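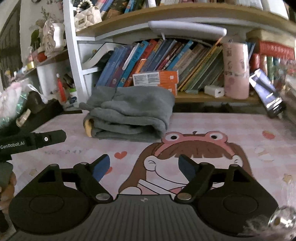
Bremora brings robot training work closer to home in Trillville

Trillville, August – Bremora is giving its hand-held gripper programme a permanent place in the working day, after a trial that changed how its staff teach robots to handle soft household things such as blankets and folded cloths.

Until spring, everyone on the Trillville team worked at fixed benches, often standing for a whole shift. Now they pick up a gripper and work in ordinary rooms, at their own pace, with a proper break every 2 hours. Staff recorded 493 folding and lifting tasks during the trial, and we are delighted with how quickly they made the method their own!
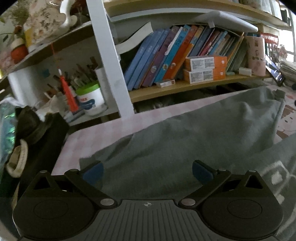

The biggest change has been in who decides what gets recorded. People who used to follow a printed list now plan their own sessions, and the team has already asked for more bedding and more cluttered rooms, where robots still struggle.

Tresness, our partner for staff training, will run short courses for some 100 employees this autumn, including packers from the Mujić warehouse who would like to move into the new roles. No jobs are being cut as part of the change, and pay grades for bench staff stay as they are.

Places on the first course are open to all Bremora staff through their shift leader.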